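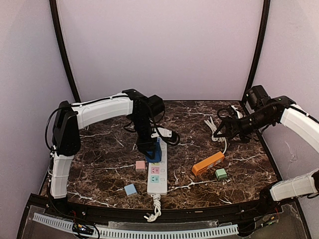
Household Electricity for Beginners
Session 4: Extension leads and power strips
Course notes – Salamatu Oyelaran

Bring these notes on Thursday along with your own lead if you have one. We will be looking at the labels, so please don't peel anything off beforehand.

What a power strip does

A power strip takes one wall socket and shares it between several outlets. It does not give you any more electricity than the wall socket could supply in the first place. All the outlets on a strip are fed through the same plug and the same cord, so whatever you plug in is added together.

Some strips have coloured outlets. A pink or teal outlet among plain white ones may be there for looks or may help you remember which plug belongs to which appliance. Colour has no agreed meaning on household strips, so read the instructions for the one you own.

Adding up the load

Look for the maximum load on the underside or on the moulding near the cord. It will be given in watts (W), in amps (A), or both. For this session we use a strip marked 3000 W.

Worked example, desk:
Lamp, 7 W
Laptop charger, 60 W
Monitor, 40 W
Total, 107 W

This is well inside the limit. Now add a fan heater. Many of these draw up to 3000 W by themselves, and the total is over. A heater should go straight into the wall socket, and so should a kettle, a tumble dryer or a washing machine.

Exercise 1. List everything plugged into one strip at home, with the wattage of each. Where the label only gives amps, multiply by the mains voltage (230 V). Add them up and compare with the marked maximum.

The cord

A cord warms slightly in use. Wound tightly it can't lose that heat, and under a heavy load the insulation can soften. Coiled leads and cable reels should be fully unwound before anything large is run from them. A small coil feeding a lamp is a lesser matter, but it is a good habit all the same.

Keep the cord away from table edges where it can be caught by a sleeve or a chair. If the strip is on a worktop or desk, run the cord off the back. Do not put it under a rug.

Keeping the outlets clear

Nothing should go into or over an outlet except a plug. Loose items around a strip – toy blocks, rubbers, paper clips, drinks – should be moved before you use it. Blocks left on top of a strip can also press against plugs and work them loose. A plug that sits halfway out may arc, and you will sometimes see brown marks round the holes afterwards. Stop using the strip if you find any.

Never plug one strip into another.

Exercise 2. Unplug a strip at the wall and check it in this order: plug, cord, casing, outlets. Write down any cracks, scorch marks, loose parts or damage to the outer sheath.

For next time

Tatsuya Kaneko takes Session 5, on fuses. Read the Brullgate booklet as far as the page on plug wiring. Spare copies are on the shelf by the door.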